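Ratgate Relief is a small charity that helps Christian congregations repair churches, schools and parish halls damaged by violence or forced to close by it. We work with Coptic, Syriac and Protestant communities, and we take requests from any of them on the same terms.

## What we do

Most requests begin with a letter from a parish. Our staff check land papers, get repair estimates from local builders and pay for the work in stages. We don't send crews from abroad. Roofs, wiring and doors come first, then furniture and books.

We have supported 50 buildings in 11 dioceses. Nearly 3,279 families belong to the congregations that use them.

## Our programs

- **Fito** pays for urgent repairs, up to the cost of making a building safe to enter.
- **Sayce** covers school fees for children whose parish school is closed.
- **Horel** keeps written records of damaged property, including claims for government compensation. Parishes can ask for copies of their own file at any time.

## How we are run

We have a staff of 14, most of them part time. The accounts are audited every year, and the report is posted in March. We don't take money from political parties or governments, and we don't ask the people we help to appear in our appeals.
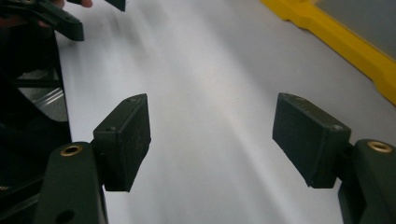
## Contact

Write to the Ratgate office with the name of the parish, the town and a short account of the damage. Letters in Arabic, English or French are fine. The phone line is open from 9 a.m. to 3 p.m.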